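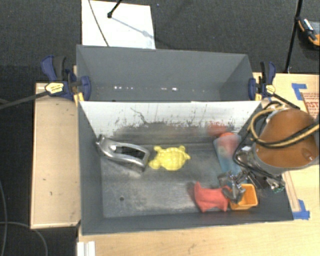 Figure 4. Two-compartment bin, gray, with white divider panel. Scuffing on the lower part of the divider.

4. Cleaning and Inspecting Storage Bins

This section covers routine cleaning of bins used with the Hesero shelving system. It applies to single-compartment and two-compartment bins. Lids, label holders and shelf rails are covered in Section 5.

4.1 Before you start

You will need:
Drarkix neutral cleaner, supplied as a concentrate
A measuring cup marked in milliliters
A bucket that holds at least 5 liters
Two soft cloths and a nylon brush
Gloves

CAUTION: Do not use acetone, paint thinner or scouring powder on any bin part. Solvents can soften the walls and cause the divider slots to lose their shape.

CAUTION: A loaded bin can be heavy. Empty each compartment before lifting the bin off the shelf.

4.2 Mixing the cleaner

1. Pour 4000 ml of lukewarm water into the bucket.
2. Add 80 ml of concentrate.
3. Stir slowly for a few seconds. Do not shake.

Note: Mixed cleaner keeps until the end of the working day. Discard what is left – do not pour it back into the concentrate bottle.

4.3 Cleaning the walls and base

1. Remove all contents and shake out loose dirt.
2. Wipe the walls from the rim down with a damp cloth.
3. Brush the corners where the walls meet the base.
4. Rinse with clean water and dry with the second cloth.

4.4 Cleaning the divider

Dividers collect marks faster than the walls, mostly near the base where parts slide against them. Surface scuffs usually come off with cleaner. Scratches do not, and they do not affect use unless the panel has cracked through.

1. Apply cleaner to the marked area and leave it for four minutes.
2. Rub with the nylon brush, using short strokes along the length of the panel.
3. Rinse and check the result under good light.
4. Repeat once if marks remain. Further brushing will dull the surface.

If the divider is removable, press both release tabs and lift it straight up. Fixed dividers must be cleaned in place.

4.5 Inspection

Replace the bin if you find any of the following:
A crack that reaches the rim
A base that rocks when the bin is placed on a flat surface
A divider that moves when pushed by hand

Replacement dividers are ordered under part number 442. The Firnoreck series uses a taller panel, part number 800, and the two are not interchangeable.

4.6 Returning the bin to service

1. Let the bin dry fully before refilling it.
2. Refit the divider, if removed. Both tabs must click.
3. Load the heavier compartment toward the back of the shelf.
4. Enter the cleaning in the maintenance log (Appendix B).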